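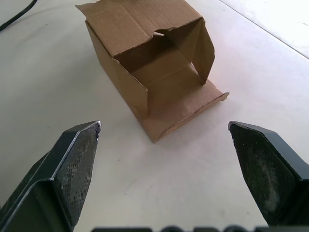

Walking the Nogueira Steps: Your Questions

4 min read

I get a lot of mail about my trip to Aloddale, and most of it is about the stairs. So I've put my usual answers on one page. If yours isn't covered, leave a comment and I'll get to it (slowly, I'm often on a bus).

How many steps are there really?

I counted 336 from the lower gate to the chapel door. My guidebook gave a different number, and I did stop for a peach in the middle, so take mine with a little salt. There are landings with benches all the way up.

Do I need to be fit?

Not especially! I'm a slow walker with one grumpy knee and I made it in well over an hour, with plenty of sitting. Going down was harder on me than going up. Bring a pole if you use one at home.

When should I go?

I went in September and loved it. Warm days, cool evenings, figs for sale by the road. Start before 8 in the morning if you can, while the lower half is still in shade. By noon the stone throws the heat right back at you.

How did you get there?

Bus from Trekivville, the one marked Kesulo. It takes a bit under two hours and winds like crazy toward the end, so sit up front if you get carsick. Ask the driver for the lower gate, or you'll ride on to the market square and have to walk back. The last bus down left at 6 when I was there. Check the board at the stop, though, they change it after summer.

Is there anywhere to stay?

I spent four nights in a guesthouse right behind the market. Plain room, thin towels, wonderful breakfast. You could see the steps in a day trip, but then you'd miss the chapel lit up after dinner, and that was my favorite part of the whole week.

Can I go inside the chapel?

Yes, most mornings. Shoulders covered, hats off. It's tiny, and the ceiling is painted blue with little gold fish on it. I never did find out why fish. Photos were fine without a flash.

Where should I eat?

The bakery at the bottom for cheese pies, early, before they sell out. Up top there's only a kiosk with cold drinks and chips, cash only.

Is Kesulo worth adding on?

If you like boats, sure. I had one rainy afternoon there and mostly drank coffee, so I'm a poor judge. I'd give it another try in better weather.

We use cookies to remember your preferences and count visits. Accept | Manage settings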